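Umzug im Haus Vetbridge: Häufige Fragen

Stand: Dezember 2025
Zusammengestellt von Lise Fraser, Hausverwaltung Hultville

Schnell zusammengeschrieben, weil immer dieselben Mails kommen. Wird ergänzt.

Wer muss umziehen?
Alle Mieter aus dem Altbau. Der Neubau bleibt, wie er ist. Wer unsicher ist: im Mietvertrag nachsehen, Seite 2 oben.

Wann geht es los?
Im Mai. Genauer Termin kommt schriftlich, pro Etage. Vorher bitte nichts in die Flure stellen – Fluchtweg, gab schon Ärger deswegen.

Wohin komme ich?
Raum 201 bis 239, Zuteilung nach Fläche. Tauschen geht, aber nur wenn beide Seiten unterschreiben. Formular bei Jiahui Ding im Büro.

Bekomme ich Kartons?
Ja, am Empfang. Bitte nur so viele mitnehmen, wie man auch packt. Leere Kartons danach flach zurück, nicht in die Papiertonne stopfen.

Wie beschrifte ich meine Sachen?
Neue Raumnummer, Name, Telefon. Auf die Seite schreiben, nicht auf den Deckel! Gestapelt sieht man den Deckel nicht mehr. Jede Etage hat eine Farbe, steht auf dem Aushang neben dem Aufzug. Wer keinen farbigen Streifen aufklebt, dessen Karton landet erstmal im Keller.

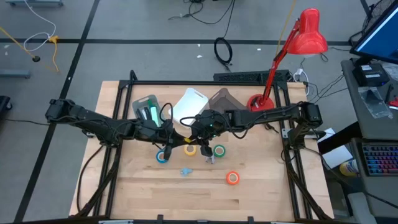
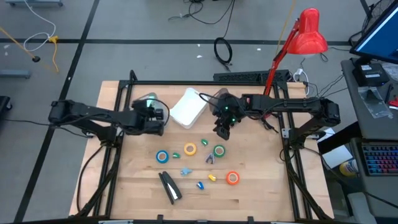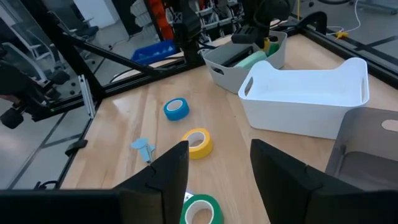
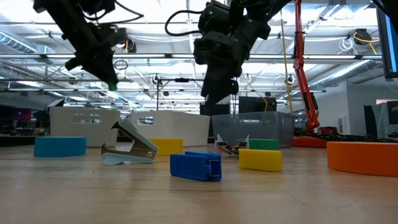 Arbeitstische im Haus

Was ist mit Werkbänken und festen Aufbauten?
Macht die Spedition Gondix, nicht selbst abschrauben. Kabel bitte vorher abziehen und beschriften. Alles was an der Wand verdübelt ist, extra anmelden, sonst bleibt es hängen.

Wer haftet, wenn was kaputt geht?
Für Kartons, die Gondix gepackt hat: Gondix. Für selbst gepackte der Mieter. Schäden sofort melden und Foto machen, nicht erst Wochen später. Ansprechpartner ist Trevor Chisholm.

Funktioniert mein Schlüssel noch?
Nein. Neue Schließanlage. Pro Mietpartei 2 Schlüssel, weitere gegen Pfand. Alte Schlüssel bei der Übergabe abgeben, auch die vom Briefkasten.

Internet?
Dosen sind in allen Räumen, freigeschaltet wird aber erst nach Anmeldung. Eigene Router vorher mit Diane Grewal absprechen – bitte wirklich vorher.

Kann ich streichen?
Ja, helle Farben. Boden abkleben. Bei Auszug muss es wieder weiss sein.

Was passiert mit dem Müll?
Sperrmüll nur in den Container im Hof. Elektroschrott und Farbreste gehören da nicht rein. Zuletzt lag ein kompletter Kühlschrank drin, die Abfuhr hat den Container dan stehen lassen und wir zahlen die Anfahrt doppelt.

Ändert sich die Miete?
Der Quadratmeterpreis nicht. Wer mehr Fläche bekommt, zahlt entsprechend mehr. Nebenkosten werden zum Umzugstag getrennt abgerechnet, Zählerstände lesen wir ab.

Gibt es Parkplätze für den Umzugstag?
Ladezone vor dem Tor, nur zum Be- und Entladen. Den Hof brauchen die LKW.

Frage fehlt?
Zettel ins Fach von Shirley Gill oder kurz im Büro vorbeikomen.

Weitere Themen
Hausordnung Vetbridge, neue Fassung
Schließanlage: Pfand und Ersatzschlüssel
Kantine Chaiyaporn – Öffnungszeiten
Mülltrennung im Hof
Raumtausch: Formular und Ablauf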